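6. Showing the arm the cup task by remote control

Welcome to the part of the guide that most people skip ahead to! By now you should have the Moser hand controller paired, the practice room loaded on your screen, and your first user profile saved (if any of that sounds unfamiliar, please go back to section 4 – it doesn't take long, and the steps below will make much more sense). In this section you'll steer the simulated arm yourself, place one cup into another, and save what you did as a demonstration that the Custska trainer can learn from.

Please don't worry about being smooth on your first few tries. Malte Bauerfeind, who wrote the original lesson at our Brarkov office, threw away a whole afternoon of his own attempts before he kept one.

6.1 Getting ready

1. Open the practice room and choose Two Cups from the task menu. The cups load on the wooden table, along with the arm.

2. Set the speed dial on the hand controller to 3. You can go faster later on, but 3 is a comfortable walking pace and your hand will thank you for it.

3. Switch to the close view and have a good look at how the cups are sitting before you move anything. Tip the view a little so that you can look down into the pink one.
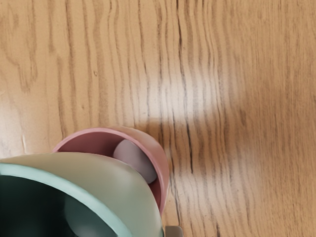

Figure 6-1. Close view of the table, with the green cup in front of the pink one.

4. Check both cups for contents. In Figure 6-1 a rounded, pale object is resting inside the pink cup, and it's easy to miss if you only ever work from the room view. Anything in a cup is part of the task layout, so leave it where it is and write it down in the notes box for that demonstration.

5. Notice which cup is in front. From this close view the green cup hides part of the pink one, and new users sometimes reach for the wrong rim. If you can't tell them apart comfortably, turn the view until you can see some table between them.

Note: The close view makes nearby things look much larger than they are. Use it for looking and the room view for big moves, and you'll save yourself a good many bumps.

6.2 Steering the arm

1. Squeeze the grip button halfway and hold it. The arm follows your hand only while the button is held, so you can let go at any time, rest your wrist, and carry on from the same spot.

2. Bring the gripper over the cup you want to pick up, with the fingers pointing down at the table. Take your time here.

3. Lower the gripper until the fingers are on either side of the rim, then close them slowly with the thumb wheel. Stop turning when the contact bar on your screen goes solid.

4. Lift straight up, well clear of the other cup, before you move sideways.

5. Carry the cup across until it is above the pink one, then switch to the room view to check your line from the side.

6. Lower it gently toward the open mouth of the pink cup. A slight tilt is fine, and you can correct it with small turns of the wrist as you go.
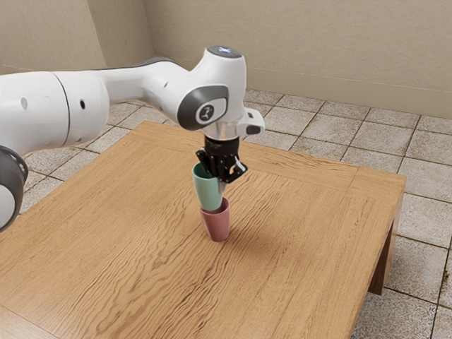
Figure 6-2. Room view, with the teal cup held in the gripper at the mouth of the pink cup.

Caution: Don't open the fingers by flicking the thumb wheel. A quick release can knock both cups over, and the trainer will treat the fall as something you meant to teach it.

7. Open the fingers a little at a time, raise the gripper, and press Save.

6.3 Keeping and naming your demonstrations

We ask for 6 good demonstrations before you start a training run. Small differences between them are welcome – come in from another side, or pause in another place – but please start each one from the same layout. Yolanda Oyelaran's set, saved as 1258 in the sample library, is a lovely one to replay if you'd like to see how relaxed the movements can be.

If a demonstration goes wrong, press Discard and reload the task. Don't try to rescue a dropped cup and then save the whole thing, however proud you may be of the rescue!

Note: The arm keeps its last position after a reload. Press Home before you begin again.

For trouble with pairing, or a view that won't turn, see section 9. Questions about the lesson itself can go to Natália Hájek at the Hadport help desk.

Section last revised May 11, 2019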